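Home | Projects | Join | Shop Hours | Contact

Looking for two people to help finish a kitchen robot build

Posted 8 July 2021 by Tamara Savchuk

Juleseo is a shared workshop with 12 paying members. Four of us have been building a home kitchen robot since October, and we need two more people to get through the next part. The project is called Harketti. It is one arm on a fixed mount beside a sink, and the goal is for it to clear, rinse and put away the dishes from an ordinary dinner.

Most of the work right now is in simulation. Rainer Rathjen built the kitchen model and keeps the arm's joint limits and collision shapes up to date. The sink has two basins with a partition between them, and the tall faucet stands behind it, so a lot of paths that look fine on paper run into something. The back left corner is where we spend most of our evenings. 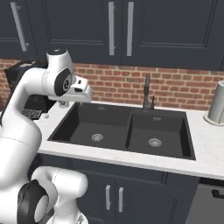 Harketti kitchen model, arm at the left basin.

What we need:

Motion planning. You would take over the reach and approach code from Sreekumar Namboodiri, who is moving to the hardware side. It is Python with some C++. You should have written planning code before, for any arm, and be able to read someone else's. The current test set is 187 reaches around the sink and counter. You would run it after each change and write up the failures.

Simulated cameras. We render close views as well as the wide one, and the close ones are harder to work with. A large rounded surface can take up much of the picture and leave only part of the counter showing. You would try out camera positions, check what each one can see at each pose, and label the results. Experience with rendering or computer vision is useful. Patience with file names is required.

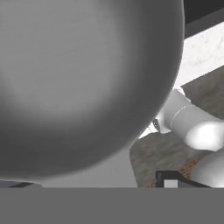

Close view from the same model, with grey-brown stone and white cylindrical parts at right.

Time: two evenings a week at the shop, or one evening plus work from home. We would like people who can stay through the end of October.

Pay: the project has a parts and labor budget of $2078. Of that, $1644 is set aside for the two positions, split evenly and paid in two parts, one at the halfway point and one at the end. We know this is low for the hours. Shop membership is free while you are on the project, and you can use the benches and the printer for your own work.

You do not need a degree. You do need your own laptop. The shop desktop is shared and usually busy.

To apply, write to Benedita Macedo through the contact page with "Harketti" in the subject line. Say which position you want, which evenings you are free, and include a link to something you built or a short write-up of it. Nanami Nomura will set up a visit so you can see the model running and ask questions. Applications stay open until both places are filled.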